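Comamico Baby Food Steamer and Blender Review

Is the Comamico worth it?

What's in the box

Steaming

Blending

Cleaning

Freezing and storage

What I'd change

Should you buy one?

Posted 2 July 2021

Is the Comamico worth it?

I'll give you the short version first, as I know half of you are reading this one-handed with a baby on the other arm. Yes, mostly. I've used the Comamico nearly every day since March, it has survived my kitchen, and I would buy it again at the sale price. At full price I'd have to think about it for a bit.

The longer version is that I swore I wouldn't get one. I had a saucepan, a steamer basket and my trusty stick blender, and that was plenty for my first kid. Then number two arrived and started solids right when number one decided that dinner time was the ideal moment for climbing things, and suddenly standing over a pot of sweet potato didn't have the same charm! So I gave in. I paid for it myself, by the way, and the company has no idea I exist.

What's in the box

You get the base unit, the jug with its blade, a steaming basket, a measuring cup for the water, a spatula and a little recipe booklet. The base takes up a bit less bench space than my toaster, and the cord is short. Really short. Mine only reaches the power point if it sits right beside the kettle, so measure your bench before you fall in love with it.

The booklet is fine. It has a nice page on carrots and a very odd one on trout, and the steaming times are printed in grey on slightly paler grey, so I copied the ones I needed onto a sticky note and stuck it inside the cupboard door.

Steaming

You fill the cup to the line, tip it in the back, pop your chopped veg in the basket and turn the dial. It beeps when it's done and then keeps beeping until you turn it off, which you'll either find helpful or want to throw out the window (nap time, people!). There's no way to mute it. I looked.

The results are lovely though. Pumpkin comes out soft right through and still bright orange, and zucchini doesn't collapse into a puddle the way it does when I forget it on the stove. Carrot needs longer than the booklet says. I cut mine into thin coins and run the full cycle, then leave the lid on for a few more minutes. Peas are good, beetroot takes forever, and I don't bother doing potato in it any more because it goes gluey the second the blade touches it. Mash that one with a fork.

Apple is where it really shines. Two apples, peeled and chopped, a sprinkle of cinnamon once bub is used to the plain version, one short cycle, done. I make extra and eat it on my porridge.

Do keep the steaming water, too. It collects under the basket and it's just right for thinning the puree. I poured mine down the sink for the first fortnight before I worked that out.

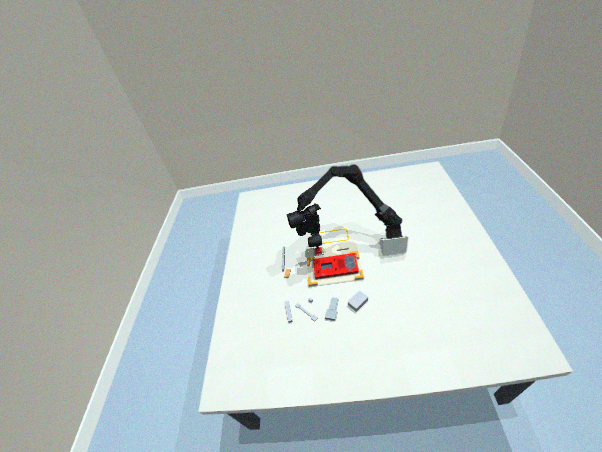

Blending

You tip the basket into the jug, lock the lid and hold the button down. It only blends while you're holding it, so you do have to stand there, but it's quick. For the very first purees I went for silky smooth and added a good splash of the cooking water, and there wasn't a lump to be found. Later on I just pulsed it a few times to leave some texture, and that worked well for everything except chicken.

Chicken is a bit of a sad story. It gets stringy and wraps itself around the blade, and you end up picking it off with a spoon handle. If I chop it small first and blend it with plenty of pumpkin it's passable. Lentils are a much better bet in this machine, and my youngest likes them more anyway.

It's loud, as well. About what you'd expect from any small blender, but the pitch is on the whiny side and our dog leaves the room.

For comparison, my sister-in-law has the Skemia, which is the fancier one with the separate steaming and blending bowls. I borrowed it for a weekend. It's quieter and it copes with meat better, and you can steam one thing while you blend another. It's also enormous, with so many parts that the drying rack was full after a single batch of pear. If you're cooking for twins I can see the point of it. For one baby I was happy to hand it back.

Cleaning

Right, the bit everyone asks about. The jug, lid and basket all go in the dishwasher on the top rack, and the blade unscrews so you can get underneath it. Please do get underneath it. There's a rubber seal down there that hangs on to bits of spinach like you wouldn't believe, and if you leave it for a couple of days you'll know from the smell.

The water tank needs descaling every so often. I use white vinegar and water, leave it overnight, tip it out and rinse it a few times. Our water is pretty hard and I've been doing it every month. Carrot and sweet potato will stain the plastic orange and there's not much you can do about that. I tried bicarb and I tried leaving it in the sun, and the sun helped a little.

Freezing and storage

The jug holds enough for a few days of meals at the start, then one day's worth once they're properly eating (it happens fast!). I do a big cook on the weekend, running it back to back, and freeze the lot.

The Gurkido silicone trays fit really well in our skinny freezer drawer and the cubes pop straight out, which I can't say for the hard plastic ones I had before. Let the puree cool, spoon it in, put the lid on and freeze it overnight. Then I move the cubes to a labelled bag. Write the date on it. You think you'll remember which orange cube is mango and which is pumpkin, and you won't, and your baby will let you know.

What I'd change

A longer cord, obviously. A mute button for the beep. I'd love a window on the water tank so I could see what's left without taking the lid off and getting a face full of steam, and I wish the spare seals were sold on their own. At the moment you have to buy the whole blade set, and that stings a bit for one ring of rubber.

The max line on the jug is also optimistic. Fill it that high with anything runny and you'll be wiping down the splashback. I stop a good two fingers below it.

Should you buy one?

If you're starting solids soon, you like making your own food and you haven't got a lot of hands free, I think you'll get your money's worth. Being able to walk away while it steams is what I'm paying for, really, and I still use it now for apple sauce and for hiding cauliflower in the big kid's pasta.

If you already own a good stick blender and you have a calm kitchen (what's that like?), a steamer basket from the op shop will do the same job. And if you're going down the finger food road from the start, you'd use the steamer half and not much else, so I'd skip it.

My score is four out of five. It loses the last one for the beeping.

Got a question about a particular fruit or veg? Pop it in the comments and if I've put it through the Comamico I'll tell you how it went. I'm trying parsnip this week.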